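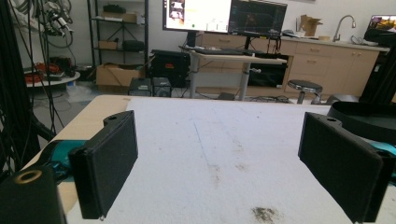 *Work table with a pale wood surface, mostly covered by a white sheet.*

**Storkedell work** (also **Storkedell embroidery**, in older texts **Drotell hem work**) is a form of counted whitework embroidery which is used mainly for the borders of table linen, pillow covers and towels. It takes its name from the village of Storkedell, in the valley of the river Louro. The technique joins a simple drawn thread hem with small blocks of satin stitch, placed so that the blocks on one side of the hem stand opposite to the spaces on the other side. It is worked with white thread on white cloth, although an unbleached variant exists.

The style should not be confused with Plundetti work, which comes from the neighboring town of Plundetti and has a similar hem but uses cut openings in the corner.

## Name

The village name is the one that is most used today. In the market town of Drotell, where most of the finished linen was sold, the same embroidery was called "Drotell hem," and this name can be found in a number of older pattern sheets. Embroiderers in the valley itself did not use a special name. They spoke of "the hem" or "the full hem," and the second expression meant that the satin stitch blocks were also present. A cloth with only the drawn thread part was called "half."

Some writers use "Louro whitework" as a general name for both the Storkedell and the Plundetti styles. This use is not accepted by everyone, as the two styles have different corners and are normally taught separately.

## Materials

The traditional ground is an evenweave linen, which means that the number of threads in a given length is the same in both directions. If the cloth is not even, the blocks become wider on two sides of the tablecloth than on the others, and the pattern does not meet correctly in the corners. Cotton evenweave is accepted for practice pieces and for towels. Blends of cotton and polyester are less suitable, because their threads are often too fine to count and do not pull out easily.

Two thicknesses of thread are used:

- a fine, firmly twisted thread for the hem stitching, close in thickness to one thread of the ground cloth
- a soft cotton thread with little twist for the satin stitch blocks, so that the stitches lie side by side and cover the cloth

The needle has a blunt point. A sharp needle is used only for finishing on the back side, where the thread end must pass through the stitches already made. Most embroiderers use a small frame for the blocks and no frame for the hem.

## Technique

### Preparing the cloth

The cloth is washed before any work begins, so that it will not shrink afterward and pull the hem together. It is then cut along a thread. A basting line is put in at the place where the border will be, and another one through the middle of each side. The middle lines are important, as the counting always starts there and goes toward the corners. An embroiderer who starts from a corner will often arrive at the next one with a part of a block left over.

### The drawn band

Threads are withdrawn parallel to the edge to make an open band. In the usual form the band is narrow. The withdrawn threads are cut at the middle of the side and pulled back toward each corner, where they are woven into the cloth again for a short distance. They must not be cut at the corner itself. The woven ends are later hidden under the folded hem.

When the band is open, the hem is folded so that its inner edge touches the band, and it is basted in place. The remaining threads of the band are then gathered into small groups with hem stitch. Each stitch goes around one group and takes a small piece of the folded edge. The same number of threads is taken in every group.

The opposite side of the band can be stitched in the same groups, which gives straight bars with the look of a ladder. It can also be stitched with each group divided, and the result is a zigzag. In Storkedell the ladder form is the normal one. The zigzag is seen more in pieces made for sale at Drotell. 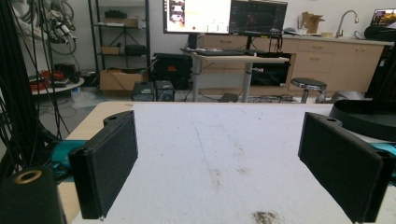 ### The blocks

After the hem is finished, the satin stitch blocks are added on both sides of the band. Each block has 9 stitches, all of the same length, lying at a right angle to the band. Between one block and the next a space is left. On the other side of the band the count is moved, so that a block stands opposite to each space. This moving of the count is the most typical feature of the style, and it is what separates Storkedell work from other hems with satin stitch blocks.

The thread is carried from one block to the next on the back. For this reason the spaces cannot be made very wide, as a long thread on the back would catch when the cloth is used and washed. In good work the back looks almost as regular as the front.

The blocks outside the band go through both layers of the folded hem. This makes the hem firm and heavy, which helps a tablecloth to hang straight, but it is slow to work. In cheaper pieces the outer blocks go through the top layer only.

### Corners

The corner of a Storkedell cloth is closed. Where the two bands meet there would be an empty square, and this is avoided by stopping both bands before the meeting point. The square of whole cloth that stays is covered with a figure in satin stitch. Known figures include the following:

- **Cross:** four blocks placed around an empty center. This is the oldest corner in the pattern sheets.
- **Mill:** four blocks that turn around the center, each one beginning where the last one ends.
- **Star:** eight pointed blocks. It needs a larger square and is found mostly on tablecloths.
- **Plain:** the square is left without stitches, with only a line of backstitch around it.

In Plundetti work, in comparison, the bands run into each other and the empty square is filled with a woven wheel or with needle lace.

## Use

Storkedell work was made first of all for the household. A set of linen for a new home contained a tablecloth, towels, and a pair of pillow covers, and the same corner figure was used on all of them. The pillow covers had the border only on the open end. Towels had it on the two short sides, with the half hem on everyday towels and the full hem on those kept for guests.

Embroidery for sale was finished during the winter and carried to the linen market in Drotell, which was held in May. Buyers judged the work by the back of the cloth and by the corners. Unfinished cloths with the band already drawn were sold too, and were completed by the buyer at home.

The style was never common on clothing. Some aprons are known, with one wide border along the lower edge, and a few christening gowns have the zigzag form of the hem.

## Pattern sheets

Patterns were passed on in two ways. The first was the sampler, a long strip of linen on which a learner worked the different bands and corners one below the other. The second was the printed sheet with a grid. The best known series of these has 15 sheets and was printed in Drotell. It gives the borders in order of width, from a towel edge to a full tablecloth border, and shows the corners separately, so that each corner can be joined to several borders. The instructions are short, and they suppose that the reader already knows how to draw threads.

A point of difficulty with the sheets is that one line of the grid stands for two threads of the cloth in the blocks, but for one thread in the hem. Many modern copies do not mention this, and a beginner who follows them gets blocks of half the correct size.

## Variants

**Unbleached work** uses natural linen with thread of the same color. The contrast between the blocks and the ground is weaker, and the star corner is normally avoided.

**Double hem** has two drawn bands with a row of blocks between them. The blocks in the middle row are shared by both bands.

**Colored work**, with blue or red blocks, appears in modern kits. It does not belong to the older tradition of the valley, and the carried threads can show through thin cloth.

## Care

Finished pieces are washed flat or in a net bag and are ironed from the back on a soft towel, while still a little damp. Ironing from the front makes the blocks flat and shiny. Starch may be used on table linen. For long storage it should be washed out first, and the cloth should be rolled, as sharp folds weaken the threads of the drawn band.

## See also

- Drawn thread work
- Hem stitch
- Plundetti work
- Satin stitch
- Whitework embroidery

*Last revised 30 May 2020*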